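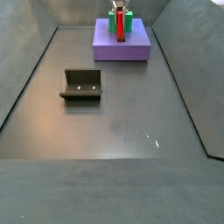 # Blocks for Grown-Ups

I bought my first set of blocks as an adult on a Thursday, on my lunch break, and I hid the bag under my desk like I'd shoplifted it. I'm telling you this so you know where I stand. I love them! I love the little clack they make, I love the colors, and I especially love the kind of puzzle where you've got two green uprights and a red one that has to live between them, all three up on a fat purple base.

It looks like nothing, that one. Three blocks in a row, a toddler's idea of a castle. But the red is a touch narrower than its neighbors, and the gaps on either side are skinny, and my thumb is (let's be kind) a generous thumb. The first time I tried it I took out the left green block, then the right one, then my iced tea.

I got that puzzle from Irja Heinonen, who runs a Thursday night block table in the back of a frame shop called Mulcahy. There are seven of us most weeks. She keeps the whole collection in flat drawers meant for mat board, 1298 pieces, and she knows that number because she did her inventory over a long snowed-in weekend and is still a bit smug about it.

"Everybody goes for the middle one too fast," she told me, while I was mopping. "Put your outside pieces down and then have a sip of something."

Her other advice is to build near the back. If you set your platform against a wall, you lose one whole direction for things to fall in, and you get all that lovely open floor in front for spare parts. She likes a dark, plain surface, too. I'd been working on my kitchen table, which has a busy grain and a lot of toast crumbs, and when I switched to a slate-gray tray the colors just jumped. Green against gray is wonderful. Purple against gray, I could look at all day.

Then there are the odd pieces. I have a real weakness for a black L-shaped bracket, the sort of thing that doesn't stack politely and won't stand where you want it. Valdis Sproģis, who sits across from me and builds almost entirely in silence, thinks brackets are cheating. I think he's jealous. Lay one down a little way out on the floor and the castle suddenly has a gatehouse, or a fallen tree, or a very small sofa, depending on how the evening's going.

We have rules, sort of. No glue, obviously. You get sixty minutes and then you have to let somebody else wreck it, and I was terrible at that for months. I once drove home rehearsing a speech about a tower. These days I hand mine over pretty cheerfully, though I do ask people to start with the green ones and leave me the red.

Irja says there's a chair free next week if anyone wants it. Bring your own drink, and maybe one with a lid.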